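Calligraphy & Brush Arts > Tools and Care

Do I hang my brushes or lay them flat? And is a rack worth the table space?

Posted by Dollville_inkpot

Hi all! I started brush calligraphy in December and I'm completely hooked. I practice most evenings and I've already gone through 500 sheets of the cheap grass paper, which my family thinks is hilarious.

My brushes live in a mug, tips up, because that's how I kept my watercolor brushes for years. Now the woman at the art store tells me that's wrong and I should hang them. Then I watched a video where the teacher said never hang a wet brush, always lay it flat. So which one is it??

If hanging is right, I'd love to get a real wooden stand, because they're gorgeous. Do they tip over? Does the size matter? My brushes are all pretty ordinary, medium and small, and every one of them has a loop on the end that I've been ignoring.

38 helpful

Pradico
Member, 2486 posts

Welcome, you're going to have so much fun with this!

Hang them. Tips down, by the loop, after you've rinsed them and squeezed out the water with your fingers. The trouble with the mug is that any water left in the hair runs down into the collar and sits there, and over time it loosens the glue. Then one day you're halfway through a nice long stroke and the whole head wobbles. I lost a favorite goat hair brush that way and I'm still sore about it!

Laying flat is fine too, as long as the tip isn't pressed against anything. I do it when I travel. At home I think hanging is easier, and you get to look at your brushes all day, which makes me want to pick one up and write.

As for stands, I went with the old-fashioned straight kind, two posts and a bar across the top, and I love it to bits.

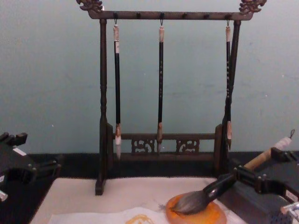
Three brushes up, and pegs to spare. I'm a sucker for the carving.

Things I'd look at before buying:

Height. Measure your longest brush from the loop to the very end of the hair, then check it against the space under the bar. If there's a lower rail or a base, the tip needs to clear it or hang in front of it. A tip that rests on wood will dry with a bend in it.

Spacing. You don't have to fill every peg. I leave gaps so damp tips don't touch each other, and big brushes need more room than you'd think.

Feet. Wide ones are steadier. On a narrow stand, hang the heaviest brush near the middle — or put one on each side.

Carved parts. Pretty, and they collect dust like you wouldn't believe. A dry, soft makeup brush gets into the openings nicely. Skip the wet cloth on those bits.

Before you hang a brush, shape the tip to a point with your fingers and leave it alone overnight. Keep the stand out of direct sun and away from the heater.

Nkuna
Member, 600 posts

Agree with nearly all of that. One small thing about the video: I think some teachers say to lay a brush flat because people hang them dripping, and then there's gray water all over the table. So squeeze well first! I roll mine in a paper towel, always in the direction of the hair, and I put a folded cloth under the stand for the first hour.

Also, you don't need to spend a lot. My first rack was a towel bar with S-hooks on it, screwed to the wall above my desk, and it worked great for years. I only bought a proper stand when I moved and couldn't put holes in the new walls.

If a loop breaks, tie on a new one with embroidery thread. Takes a minute and you can pick a fun color. I've got red for small script and blue for large, so I can grab the right one without looking at the tips.

Fusum
New member

i keep mine in a mug and they're fine

Dollville_inkpot
Original poster

Thank you both, this is so helpful! (And hi, fellow mug person.) I measured my longest brush tonight and it's a good bit taller than I would have guessed, so I'm glad I checked before ordering. For now they're all hanging off a coat hanger over the laundry sink, looking very proud of themselves. Colored loops are next — I have a whole box of thread!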